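Review: Flolgate hand-held grippers (pair) vs our old Kustodora set

Posted January 8, 2025

Rating: 4 out of 5

Quick one, typing this between sessions so forgive the typos. We've been collecting demonstrations with hand-held grippers for a while, chairs and desk stuff mostly, and the Kustodora pair was getting tired. Loose triggers, camera mounts that needed re-tightening every morning. Bought the Flolgate pair to replace them. Paid 400 for the left and right together, charger extra, which annoyed me.

Short version: good jaws, good camera, bad cable. Keep reading if you care about the details.

Setup

Fast. Out of the box to first recording before lunch. Pairing is one button per gripper, hold until it buzzes. Calibration wants you to turn slowly on the spot with both tools up, then bring them together and apart a few times. Printed guide skips the last bit, found it in the Shabalala forum. Do it anyway or the two tracks drift against each other.

Room matters more than the tool, as usual. Ours has long windows and a tube light, so blinds go down most of the way and exposure gets locked. Auto exposure on the Flolgate hunts badly if you swing past a window. On the Kustodora it was even worse, you'd get a second of plain white.

Tag cubes read fine across the room. Keep your hand off the faces, obviously. I lost tracking twice in one day and both were my thumb.
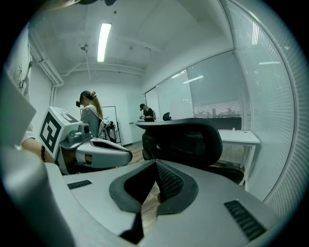

Jaws and grip

Best part of the whole kit. V-shaped opening with mesh padding inside, so round stuff centers itself and flat stuff doesn't skate. Kustodora had bare rubber pads that went shiny after a month, then everything slid. No shine on these so far.

Trigger pull is light. Maybe too light, first day I kept half closing it without meaning to. By day two my hand had learned it. There's a stiffer spring in the bag if you want it. Tried it, took it out again, my forearm was complaining by mid afternoon.

Things they pick up well: mugs, cable reels, folded cloth, book spines. Things they don't: coins, paper lying flat on a desk, anything thinner than a credit card. Kustodora couldn't do thin either so call that a draw.

Camera

Wide. Really wide, straight lines go bananas near the edges and you get dark corners. Fine for training data once you run the undistort, ugly to watch raw. You see your own jaws the whole time, which is the point, and you usually catch the other gripper too when working two-handed. Kustodora's lens was narrower and lost the other hand constantly. Big win for Flolgate here.

Focus is fixed. Close parts of the jaw go soft, everything from arm's length out is usable. Would've liked a bit more shutter speed control. Fast wrist flicks smear.

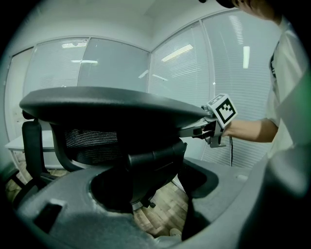 Bigger objects are where I expected trouble and mostly didnt get it. The maker's page talks about tabletop work only, cups and blocks, but half our task list is furniture. So I've been deliberately picking things that are awkward to hold. An office chair over on its side is a decent test, since you can clamp straight onto the rim of the seat and the edge is slightly curved, so a jaw that only likes flat plates gives up. Flolgate held on the rim for me in most tries. Kustodora twisted off nearly every time. Mesh backs are harder, the fabric gives, so go for the plastic border instead. And wear shoes.

Don't take that as a load rating. You're steadying and guiding, your arms and back still do the lifting, and the housing does creak if you twist hard.

The cable

Ugh. Thin, black, hangs straight down off the bottom of the gripper and finds every armrest in the building. Taped mine along my forearm with a strip of sports tape. Works, looks daft. Kustodora ran everything off an internal pack, heavier in the hand but nothing to snag. If Flolgate sells a battery version next year I'll swap.

Software

Ok. The app does start, stop, label, delete. Export is slow. One morning it dropped a whole batch because I'd renamed the folder mid transfer, my fault but a warning would be nice. I pull everything through the Ulbridge converter now and skip their exporter entirely. Ulbridge reads both brands so the old Kustodora recordings still line up, handy if you're switching over halfway thru a project like we are.

File size: plan your storage. I filled a 500 GB drive faster than I'd like to admit.

Support

Wrote to them about a sticky trigger. Reply next morning, spare part by end of the week, no charge. Kustodora never answered anything I sent.

Would I buy again

Yes, with the cable grumble. Anyone doing tabletop tasks only and already owning Kustodora can probably wait. Two-handed work or furniture, get these. Lost a star for the cable and the charger not being in the box. Will update in February once the pads have had some proper wear, and I want to try the stiffer spring again on heavier chairs.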